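# Chapter 4: Rules for a Robot That Isn't There Yet

Every workplace has a safety binder. It lives on a shelf near the door, it is three inches thick, and its most heavily used page is the one somebody tore out to level a table. If you have worked anywhere near automated machinery you have signed a form saying you read it. This chapter is about how to write one that deserves the signature, and we begin with the kind of robot people are least inclined to write rules for: the simulated kind.

The usual argument goes like this. A simulated arm can't pinch a hand or drop a casting on a foot. If it drives its elbow through the floor, the floor does not file a report. So why bother with rules at all? Engineers at Veltatum, a mid-sized maker of packing equipment, found this argument so persuasive that for several years they had no rules for simulation whatever. They had plenty for the shop floor. The trouble came in the doorway between the two.

The case is worth telling in some detail, and we will come back to it in Section 4.3. Veltatum had tested a grasping routine in a simulator called Netico, and the log showed 3,241 attempts. A manager asked how many had succeeded, and was told 2,521. Those are respectable numbers, and they went on a slide. Then an auditor asked what counted as an attempt. One engineer had counted every run. Another had left out the runs where the arm began in an awkward pose, on the grounds that no sensible person would start it there. A third had changed the closing force in January and had meant to write that down. All three were competent and all three had acted in good faith, which made the meeting longer.

The lesson most readers draw is "keep better notes." Fine, but that is advice, and advice is what you give when you don't want to be responsible for the result. A rule says who does what, when, and how anyone else could tell. Compare these two lines, both taken from drafts of Veltatum's later handbook:

> Operators should be careful to record the state of the gripper.

> Before each run, the operator records whether the gripper is open or closed, whether anything is between the fingers, and the version of the scene file. A run without all three entries is not reported.

The first could be obeyed by a person having a careful feeling. The second can be checked by a stranger with a copy of the log, and that is the standard we will use throughout this book – the stranger test. Strangers are excellent readers of rules. They have no idea what you meant.

Of the 17 rules in the handbook's final version, most concern the dull minutes before anything moves. Students tend to find this disappointing. They expect a chapter on robot standards to be full of emergency stops and force limits, and those are coming in Chapter 6, but a surprising share of bad results are already bad at the starting line. A finger is half closed. The last trial's object is still lying in the workspace. The viewpoint has been nudged, so that two sets of stills can't be compared. The start-state check exists to catch all this, and it takes less time than complaining about it.

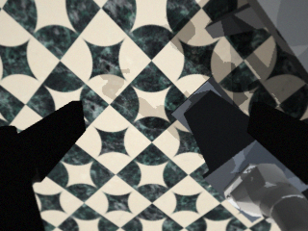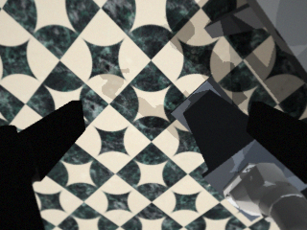 *Open fingers over a patterned floor in two simulated views, with nothing held between them.*

A start-state check asks for three kinds of entry, and it helps to keep them apart. The first is what can be read from an image. The second is what can only be read from the software, such as joint angles or the force setting. The third is what somebody intends to do next, and it belongs on the run plan and nowhere else. Beginners mix these freely. "Gripper open, ready to grasp" looks like one observation, but "open" is a fact and "ready" is a hope.

Tarnis, a contract testing lab, handles this by giving each kind its own column and refusing to accept a form with one left blank. The forms are ugly. New staff dislike them for a month or so, then defend them with the zeal of converts. Sitompul, a rival lab, uses a single free-text box and trusts its people to write sensibly in it. Both approaches have produced sound work. Only one of them has produced work that could be re-checked after the person who did it left for another job.

You might object that all this is heavy machinery for a light task, and some of it is. A rule has a cost each time it is followed, and a handbook that ignores the cost will end up under a table leg. Section 4.1 therefore starts with the question of which rules to leave out. Before reading it, find the written procedure for any piece of equipment you use regularly, pick one instruction, and try to write down how a stranger would know it had been followed. Keep your answer; you will need it for the exercise at the end of the section.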